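Session 4 notes: two arms, one bottle cap

The Mirarero bench cell was put together in a shared workshop from hobby motors and printed brackets. The build diary claims 100 clean cap removals. I'd like you to be suspicious of that number before you copy the design.

Questions to raise about any claim like this:

- Was the bottle handed over by a person, or picked up from the table?
- Did anyone tighten the caps first? A loosened cap is a different job.
- How many tries were thrown out, and who decided?

The diary answers none of these. It does give the price of the Gornex motor set (more than you want to spend) and 18 entries on cable routing. 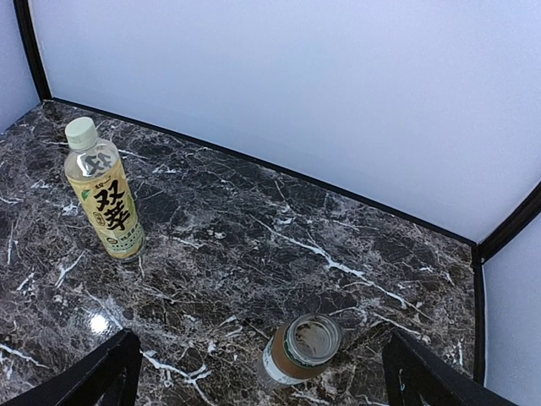
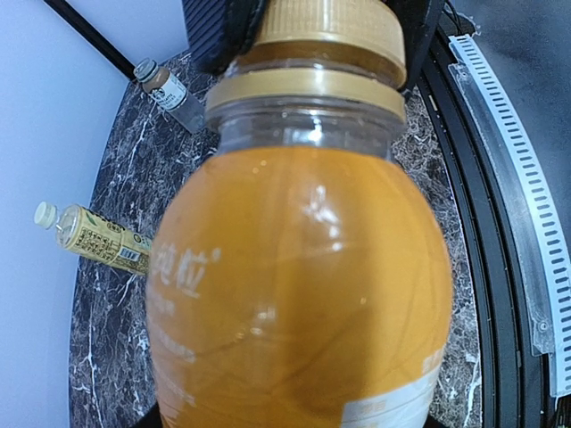
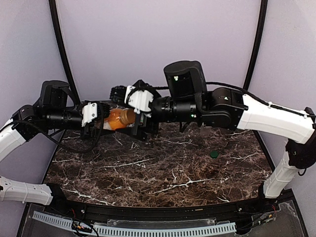
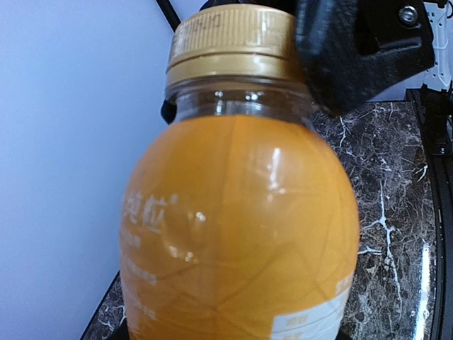
*Bench cell, marble-patterned top. First, second and fourth: wrist cameras. Third: fixed camera, both arms at the orange bottle.*

Look at where the grip falls. Fingers on the cap and fingers on the neck are two separate problems, and plenty of home builds mix them up. If the neck slips while the cap turns, the wrist motor reports a nice smooth rotation and the log says "done." A log isn't evidence that a cap came off.

The Judico controller script retries 2 times and then moves on. Change that. Make it stop and wait for you.

For October: bring your own torque estimate for a ribbed screw cap, with the working shown. "The motor is rated for it" will be sent back. The Condori reading is optional and, in my view, too kind to printed brackets.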